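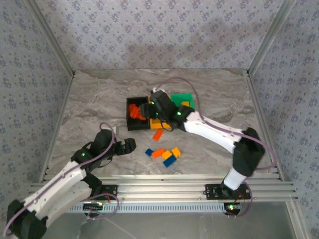
4. Setting up and looking after the two-arm sorting cell
Last updated: 8/27/26
First posted in May by Ada Pellegrini. Cable section by Gaetano Cirillo.

This section covers the Trorell sorting cell from bolting on the arms to the weekly check. It assumes the rails, corner posts and wall panels are already up (section 3). Keep the hex keys from the Zureck tool roll within reach. You will need them more than once.

4.1 Before you start

CAUTION: Switch off power to both arms and wait for the lights on the wrists to go out. An arm that loses power will drop. Support the long upper link with one hand whenever you loosen anything at the elbow.

1. Wipe the work surface and the grooves in the front rail. Grit in a groove will keep a base plate from sitting flat.
2. Check that both side rails are tight at the back corner posts. Push each post by hand. If it moves, go back to 3.6.
3. Clear the surface. Bricks and bins go back on in 4.4.

4.2 Mounting the arms

1. Slide the nuts for the left base plate into the front rail. Leave them loose.
2. Set the left arm in place and start all the screws before you tighten any of them.
3. Do the same with the right arm.
4. Measure between the centers of the two base plates. It should be 800 mm. Tighten the screws a little at a time, working across the plate, then measure again.
5. Fold each arm by hand through its full travel. It should move without scraping the rail or the slotted strip.

Note: If you move a base plate later, even slightly, the saved positions for that arm are no longer good. Teach them again.

4.3 Cables

1. Connect each arm to the circuit board on its own side of the slotted strip. Don't cross them over.
2. Run the cable along the long link and leave a loop at the wrist and another at the elbow. The wrist loop needs 200 mm of slack.
3. Turn the wrist slowly to both ends of its travel. The loop should open and close freely. If it pulls straight, it is too short.
4. Check the thin wire under the wrist on the right arm. It can hang in a curve but must not reach the gripper.
5. Dress any spare cable beside the board, clear of the arm.

CAUTION: Do not tie a cable down to the work surface. Gaetano has replaced two wrist connectors at the Braltley site that were pulled out this way.

4.4 Bins and bricks

1. Set the three bins side by side: black on the left, yellow-orange in the middle, green on the right. The long sides run front to back.
2. Leave 200 mm clear between the front of the bins and the front rail. Loose bricks go in this space.
3. Spread the bricks so that no brick lies on top of another. They can touch and they can lie at any angle.

4.5 First run

1. Keep hands outside the rails and switch on the power. Look for a light on each circuit board.
2. Home the left arm, then the right. Never home both together.
3. Set the speed to 70 percent and jog each gripper over each bin. Watch the wrist cable the whole way.
4. If one arm has to wait over the bins, park the other to its own side of the surface first.

4.6 Weekly check

- Base plate screws: tight.
- Link fasteners: look for any that stand proud.
- Gripper fingers: wipe with a dry cloth. No solvent.
- Cable jackets: bend the loops open and look for cracks, mostly on the inside of the curve.
- Board connectors: press home with the power off.

If an arm drifts after homing, check the base plate before you change any settings. Elbow joint replacement is in section 6.

Questions about this guide: contact the Pellegrini service desk | Copyright Pellegrini | Back to top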